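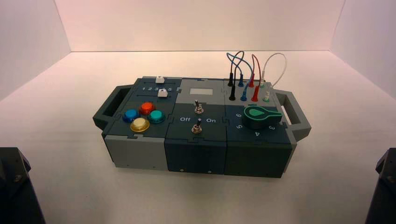 **Schmieder Training Institute**

# Spacing Practice in Adult Technical Courses

Speaker notes. Advance the slide at each heading. Questions are held until the close, except for the exchange in the middle section.

## Opening

Good morning, and thank you for the invitation. The Institute has been asked to speak on the timing of practice in adult technical courses. The talk covers what was changed in the Skamstead program, what the records show, and what remains open.

- Welcome the Grornetis delegation.
- Mention that the handout contains the full course calendar.
- Pause for latecomers. The doors at this venue are slow.

Most technical courses for adults are built in blocks. A skill is introduced, practiced until the instructor is satisfied, signed off, and then left alone until the final assessment. The arrangement is easy to schedule and easy to explain to an employer. It also gives learners a strong sense of progress, as performance at the end of a long practice block is usually good.

The difficulty appears later. A learner may perform a procedure without error at the end of the morning and hesitate over the same procedure three weeks on. Instructors have known this for as long as there have been instructors, and they generally respond by adding a review day before the assessment.

## What was changed at Skamstead

Total practice time was held constant. No hours were added, and the entry requirements stayed as they were. Each long practice block was divided into 2 shorter sessions, with at least one week between them. The second session began with an unassisted attempt, before any review by the instructor.

*Speak slowly here.* The unassisted attempt is the part of the design most often misunderstood. It is not graded. Its purpose is to have the learner retrieve the procedure from memory, including the parts that have faded, and then to correct it with help.

The first draft of the calendar had the gap falling across a holiday period for one intake. That was corrected before enrollment opened. Any organization copying the calendar should check its own closures.

## What the records show

- 348 learners enrolled across the program.
- 329 completed the final assessment.
- The remainder withdrew or moved to another intake, and their records are not included in the results.

Among those assessed, instructors recorded fewer requests for help with procedures that had been practiced in separate sessions. The difference was clearest in procedures with many steps in a fixed order. It was small in procedures that learners already used at work, which is to be expected, as the workplace was supplying the spacing.

Learners' own ratings went the other way. At the end of the first short session, many reported feeling less prepared than they would have liked. The Institute considers this an important finding for anyone who relies on end-of-day feedback forms. A form completed at four in the afternoon measures how the afternoon felt. It says little about what will be available to the learner next month.

- Allow a moment for note-taking.
- Do not read out the table on the slide. It is in the handout.

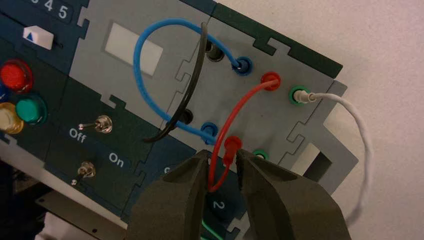

Grornetis has written that the results are encouraging but the cost is understated: an instructor must now set up every workstation twice, and a visiting learner must travel twice for what used to be a single day.

The Institute accepts the point. Setup time was recorded only in part, and travel was not recorded at all. For residential courses the second matter does not arise. For learners who come from a distance, a possible arrangement is to pair the second session of one skill with the first session of the next, so that each visit contains both. The Undix evening course is already organized in this manner, and its calendar is reproduced in the handout.

There is a limit to how far pairing can be taken. Two procedures that resemble each other closely should not be placed in the same visit early in a course, or learners may carry steps from one into the other. Later on, once each is reasonably secure, placing them side by side is useful, and the learner has to decide which procedure the task calls for.

## Advice to instructors

Instructors asked for written guidance, and the following was issued in March.

1. Tell learners at the outset that the second session will feel harder than the first. Repeat this when the second session begins.
2. Start with the unassisted attempt. Do not offer a reminder, even a short one.
3. Correct errors promptly after the attempt is finished, and have the learner repeat the full procedure.
4. Keep a brief written record of the step at which each learner stopped or hesitated. One line is sufficient.
5. Return to those steps at the next visit, whatever the main topic.

*If time is short, go directly to item 4.* The written record has been the most popular part of the guidance, and several instructors have asked for a printed form. A draft form is with the print office.
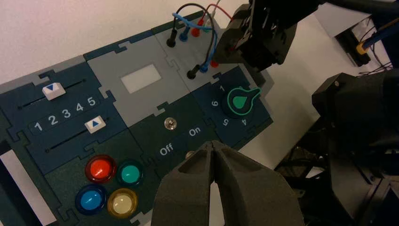 ## Open questions

The Institute does not yet know how long the gap should be. One week was chosen for practical reasons, as rooms are booked weekly. A longer gap may serve some procedures better, particularly those that learners will use only a few times a year – emergency shutdown is the usual case.

It is also unclear how the design affects learners with very little prior experience. Several instructors believe that a first session may be too short for them to complete the procedure even once, in which case there is little to retrieve a week later. A longer first session and a shorter second one will be tried with the next intake at Skamstead.

Finally, the assessment itself takes place soon after the last session. A follow-up check several months later would be a fairer test, and employers have been asked whether they will release learners for half a day. Replies are still being received.

- Invite questions.
- Direct requests for the course calendar to the registration desk.
- Collect unused handouts for the afternoon group.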